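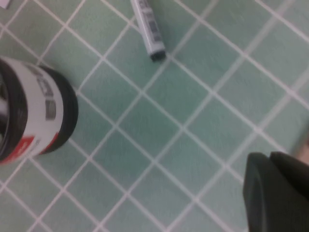

Korkard Opens Fall Line of Garment-Dyed Pants in Extended Colors

BRATITZ, April. Korkard, a maker of casual clothing, has added a garment-dyed pants line to its catalog for the fall season. The line is named Bassi and will be sold in plum, rust, moss and slate, in straight and tapered cuts.

The pants are sewn undyed from a cotton twill and dyed as finished pieces at the company's Pleltasside plant. Each dye lot holds 200 pairs. Shade is measured on every lot before pressing, and lots outside tolerance are redyed in slate. Customers ordering a matching jacket should request the same lot number, printed on the inner waistband.

"Purple was the color shoppers asked for most and the hardest to hold through washing," said Ildikó Boros, product manager at Korkard. "We changed the fixing step and extended the rinse. Plum now goes through the same wash test as slate."
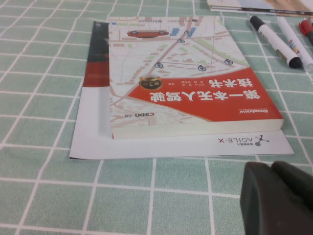
A paperback with a street map on its cover.

Sizing follows the existing Korkard chart, with two added inseam lengths. Waistbands are partly elasticated at the back. Care labels specify a cold wash, inside out, with similar colors for the first three washes.

Bassi pants will reach some 60 stores, with online orders opening on a Saturday to be confirmed by each retailer. Fabric swatches are available to trade buyers on request from the Bratitz office.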